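Cell Technician, part time
Gellik, Plekbridge site
Reports to Rochelle Rewi

We are looking for a patient person to look after one robot arm. The arm is called Janus. It has a gripper, a table, and opinions about Mondays.

Your week, mostly: check the base bolts, wipe the gripper fingers, re-lay the blue tape where it has wandered, and replace the kraft paper before Jalen Pennington starts writing on it. Every 800 hours you do the full service with Iddrisu Ayaaba, who owns the good torque wrench and will want it back.

You should be able to trace a black cable through a pile of other black cables. A teach pendant should not scare you. Two years around industrial arms is plenty, and we will take a good bicycle mechanic over a bad engineer.

4 shifts a week, finished by 2 p.m. Parking is terrible.

Write to Razia Rind and tell her about something you fixed twice. Applications close in December.

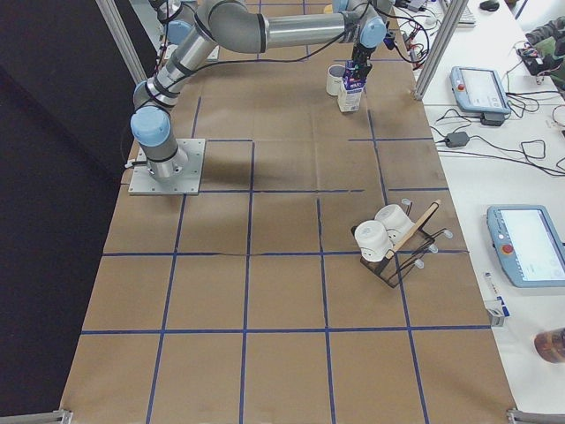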